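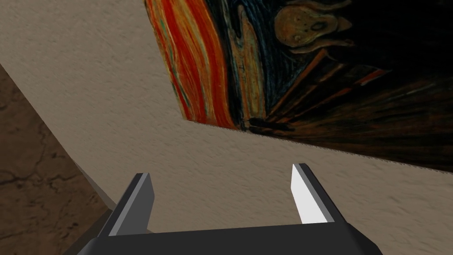
Vultden is a software package for planning and controlling the motion of robot arms in simulated rooms. Eckhard Vogler and Naima Hajji wrote the first version at Wallinitz, and it was released on 2021-09-27. The planner reads views from a virtual camera near the gripper, which may be steeply tilted relative to the room. Flat decoration, such as a copy of Munch's "The Scream" on a plaster wall, is treated as part of the surface behind it. The test set holds 2,147 rooms.

Perception

A segmentation module labels walls, floors, furniture and loose items. Close views of cabinets are harder, as thin grooves between wooden panels may be the only sign of a drawer front. Small objects seen against the wood, including a light blue key shape, receive their own label.

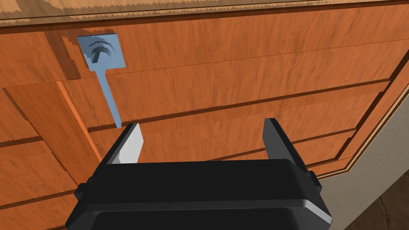 Planning

The planner samples up to 1,000 arm paths per request and discards those that collide with furniture. Petronella Matlala later added a separate check for the open fingers.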